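The Stem Counts

By Chantelle Rampersad

Athina Drakos cuts tulips before seven in the morning, when the buds are still shut and the color is only starting to show at the tips. By nine they are in buckets in the cold room at Farholm, wrapped in newspaper to keep the stems straight. Left to stand on their own, tulips bend toward the nearest window and keep growing after they are cut.

Drakos took over the two fields in Farholm from an uncle who grew onions. Her first crop was 300 bulbs, planted by hand in November along the fence closest to the road. She sold them from a card table and ran out by noon on the second day. Now she supplies 14 shops, most of them within an hour's drive, and she has stopped growing onions.

Small flower farms like hers work on a short calendar. The tulips come in over a few weeks, and a warm spell can push every row open at once. Drakos pulls the whole plant, bulb and all, and stores what she can't sell right away. Kept dry and cold, a tulip with its bulb on will hold for weeks.

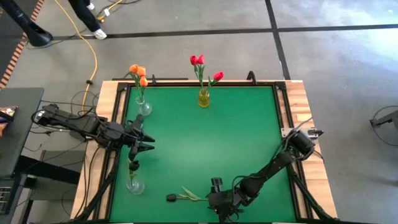

The shops want different things from her. Busisiwe Khumalo, who runs a store in Wolonham, buys mostly white and pale green and sells them by the stem. Her customers used to ask for a dozen of something. Many of them now buy one or two and put them on a kitchen shelf.

"A single flower has to be a good one," Khumalo said. "I send back anything with a soft neck."

She tells buyers to use cold water, only a few inches of it, and to trim the ends every other day. She doesn't bother with pennies or sugar. Daffodils go in a separate vase, because their sap shortens the life of tulips.

Price is the harder subject. Imported stems cost less for most of the year, and Drakos can't match them. She charges almost double in the first week of the season and drops the price as the fields fill up. Khumalo pays it. Another buyer, Unathi Potgieter, waits until the second week and then takes three times as much.

Drakos has ordered parrot tulips for the far field, and a late double that should carry her past Mother's Day. The bulbs arrive in the fall. She still has to fix the drain.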